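Ticket 386: Giveaway entries for "The Belldale Winter" not counted
Status: open
Product: Forneo blog plugin, entry form
Opened: January 29, 2023

The entry form on our book promo page loses some of the readers' entries. Please see my notes under the pictures.

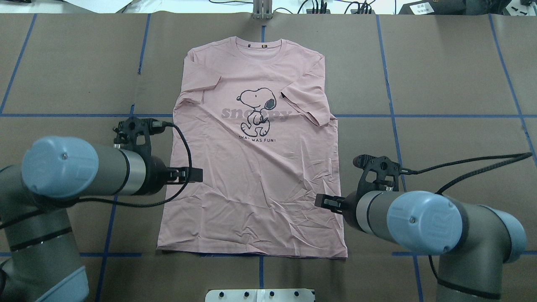
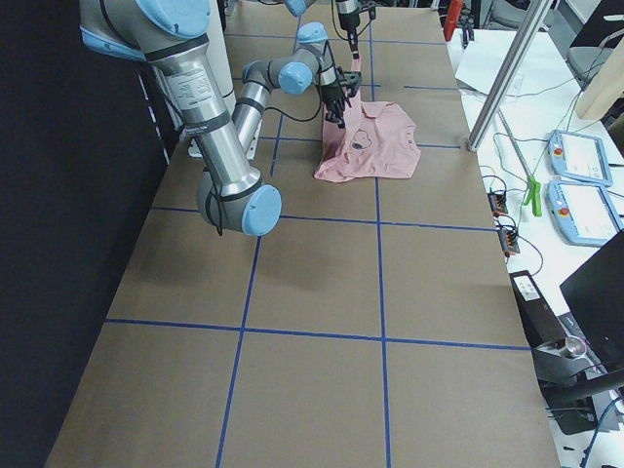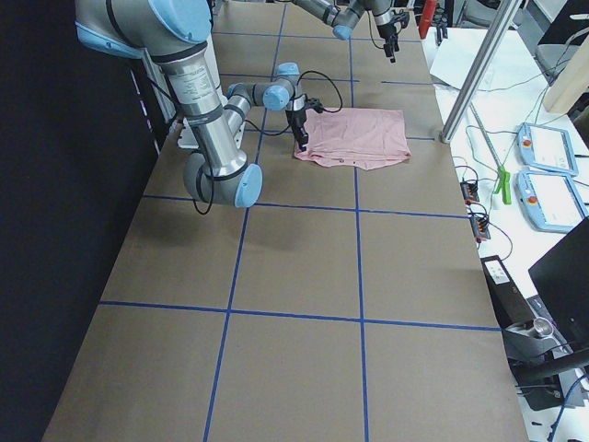
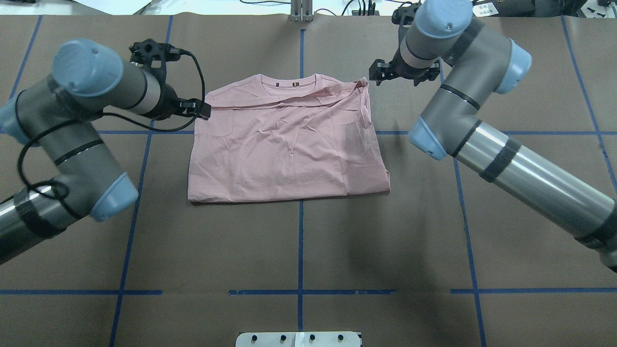

Elfriede Buschmann

The giveaway is for two signed copies of the new Plivham fantasy novel. Readers leave a comment, then they press Enter and receive a confirmation by email. Since the last update, 11 readers have written to me that the confirmation did not come. I looked in the list and only eight of them are there.

What I have tried:
Cleared the cache of the page and of my browser. No change.
Switched off the spoiler tag add-on — no change.
Changed the theme from Böttcher back to the standard one. Now the confirmation comes, but the cover and the excerpt of chapter one are in the wrong order.
Made a test entry with my own address. It was counted twice.

In July we had a similar problem with the review archive, and Kiri Pearce from your side repaired it by renewing the form key. I did this also, but the old key is still shown in the settings.

My questions are whether the three missing entries can be recovered, and if I may keep the Böttcher theme. I would not like to ask the readers to enter again.

Reply from Kiri Pearce: Hi Elfriede, please leave the standard theme on for now and send me the export of the comments. I'll check the key at our end.

Export is attached.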